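The Table at Encombe

The claim came to me as a file number, 3,582, and a single line of text: one desk, contents to be valued as found. The desk belonged to Modeck, a firm that had rented the second floor of the Encombe building until December and then stopped answering its mail. I was to record what was on the table, assign a figure to each item, and leave.
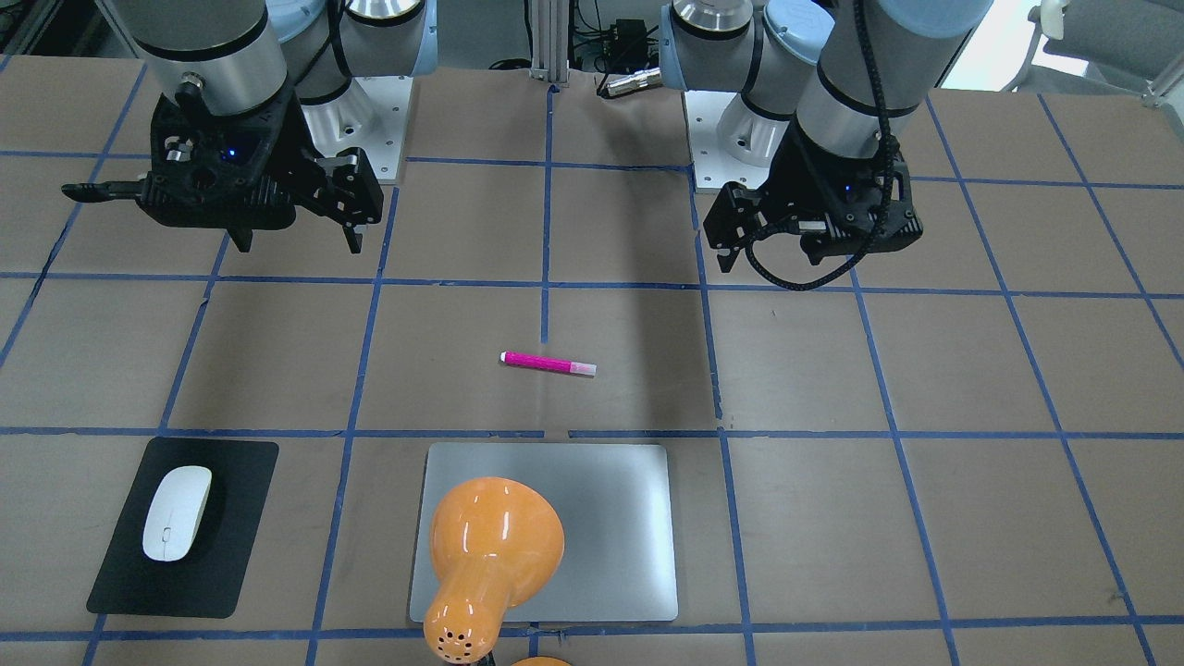
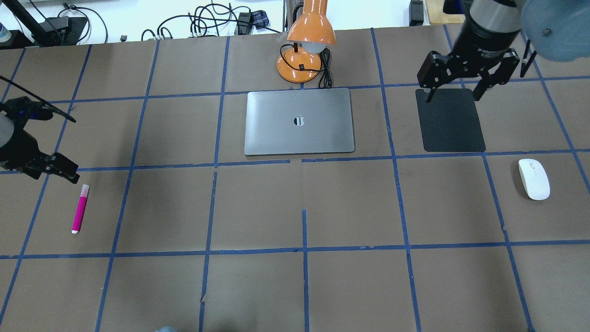
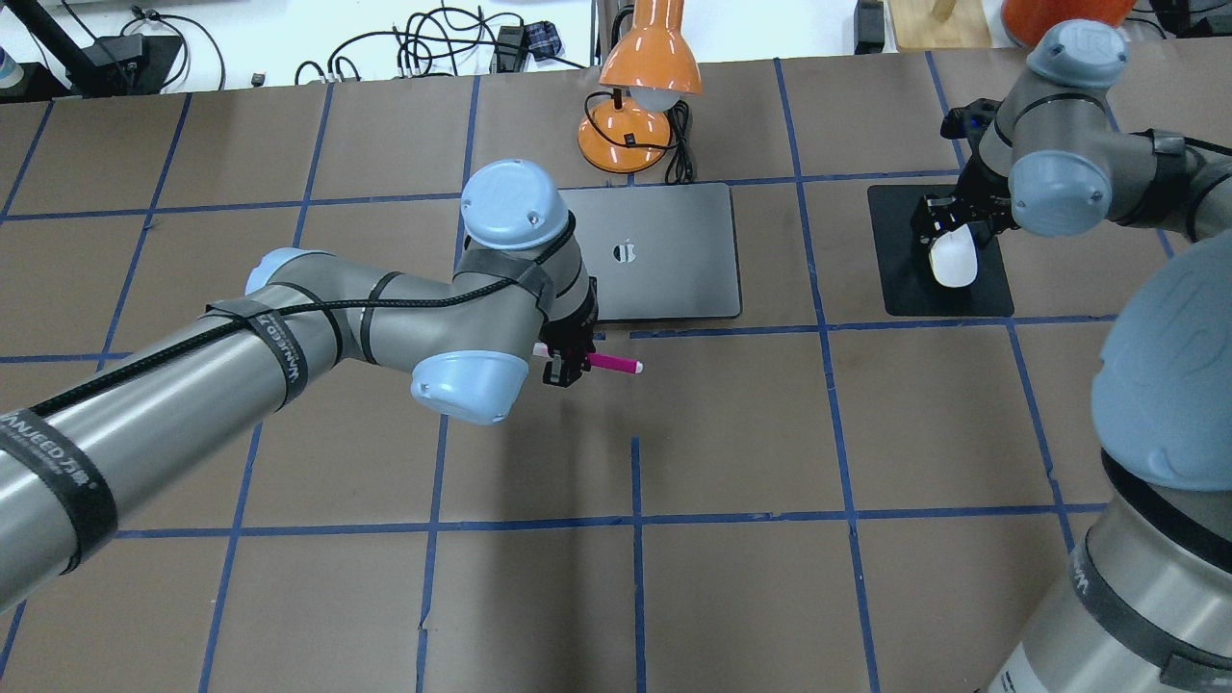
The Modeck table, blue tape grid.

I have valued a great many desks. The method is simple. You establish a reference corner, you work outward from it, and you write down each thing once. Most of the errors in my trade come from writing a thing down twice, under two names, on two different pages. A lamp becomes a light fixture. A pad becomes a mat. The total goes up and the owner is pleased and then somebody checks.

The grid was a help. Whoever laid the tape had done it by eye. The lines bent, and in places one strip had been lapped over another to make up the length. I lettered the columns and numbered the rows in my notebook anyway.

The laptop I put down at 400 dollars, closed, not tested. My instructions did not extend to opening it. There was an apple on the lid. I measured the distance from the front edge to the nearest strip of tape, then measured it again from the other end, and the two readings differed by less than I had expected. It had been placed with some care. People who are leaving in a hurry do not square a laptop to a line.

The lamp took longer. It was orange, with a glossy shade and a round base, and it was the only thing on the table that a person might have chosen for pleasure. The trade list, which is published by Praretti and updated once a year, had no entry for it. The closest was "lamp, desk, metal, painted," but I could not say from looking that it was metal, and I do not tap other people's property. I wrote "lamp, desk, orange" and left the material blank. I gave it 65 dollars. A blank costs nothing and can be filled in later.

The mouse and its pad I entered on one line. The list permits this if the two are sold together, and I had no evidence that they were, but I had no evidence against it.

That left the marker.

It was pink. An item under 10 dollars may be entered as "sundry" and given no line of its own. I have sundried whole drawers. I wrote the word, and then I looked at the page for a while and crossed it out.

The trouble was the tape. A person lays a grid on a table in order to say where things are. Every square is a promise that if you put something in it, somebody will be able to find that square again. At some point in the life of Modeck, the position of a pink marker had been a matter of record, and it did not seem correct for the last record to say that it had none. I gave it a line. I wrote the column and the row. Under value I wrote 1.00, and under remarks, where the form allows thirty characters, I wrote "pink."

The sheet goes to a clerk at Wei, the firm that handles the estate side. Wei has a rule that any line valued under five dollars must be struck, and a clerk who applies the rule. I knew this when I wrote it. The sheet came back on 28th March with a ruler line through the marker and a total one dollar lower than mine. The arithmetic was right. I initialed the change.

I had one more visit to make, to confirm that the items were where I had said they were. This is called the second reading, and it is usually done from the doorway. The lamp was in its square, and the laptop was in front of it. I checked the pad and the mouse and ticked the line they shared.

Then I checked the marker, which was no longer on the sheet and did not need checking. I had brought a tape measure. I took two distances, one to the nearest strip on the left and one to the nearest strip toward me, and compared them with the first set in my notebook.

They did not agree. The difference was more than 10 inches - well outside the error of the instrument. I measured again from the reference corner and got the same result.

There is no box on the form for this. The second reading is a yes or a no for each line, and the marker had no line. I marked the sheet complete, signed it, and wrote the new position in my notebook under the old one, with the date left off.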